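Caneleiras Vumex Cidon: três meses de jogos e treinos

Comprei as Cidon em maio, depois de as minhas caneleiras antigas terem rachado num jogo de veteranos contra o Jostton (empatámos, e ainda hoje acho que houve penálti). Andava há anos a jogar com umas caneleiras baratas, daquelas que escorregam para o tornozelo ao fim de dez minutos, e decidi que já tinha idade para tratar melhor das minhas pernas. Custaram-me 40 euros, com a bolsinha de rede incluída.

A primeira coisa que me agradou foi o peso. Pus uma delas na balança da cozinha e deu 103 gramas, no tamanho M, e em campo esqueço-me mesmo de que as tenho calçadas! A espuma de dentro é macia e não me fez comichão, coisa que com as outras era um castigo, sobretudo nos treinos de segunda-feira, em que o mister nos põe a correr à volta do campo até alguém se queixar.

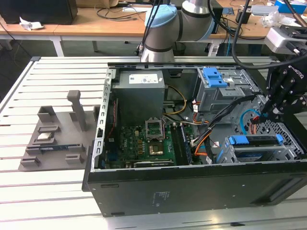
Ajuste e conforto

A manga de compressão vem separada e é preciso alguma paciência para a enfiar nas primeiras vezes - eu tenho a barriga da perna larga e suei um bocado. Depois cede e fica no sítio. Joguei uma partida inteira no campo do Levchenko, com a relva encharcada, e só tive de as puxar para cima uma vez, já perto do fim.

Proteção

Levei uma entrada feia ao minuto 66, de sola, mesmo no meio da canela. Senti a pancada, claro, mas levantei-me e continuei a jogar, e no dia seguinte tinha só uma marquinha amarelada. Para os tornozelos não há proteção nenhuma, e quem joga a central e mete o pé a tudo talvez prefira um modelo com tornozeleira.

O que gostei menos

O elástico de cima começou a desfiar depois de mais de 11 lavagens, sempre à mão e com água fria. A bolsa também é pequena, cabem lá as caneleiras e pouco mais. E gostava que houvesse outras cores, pois o preto com risca cinzenta é um bocadinho triste.

Dou-lhes quatro estrelas em cinco. Já encomendei outro par para o meu filho, no tamanho S, que ele começa nos iniciados depois das férias.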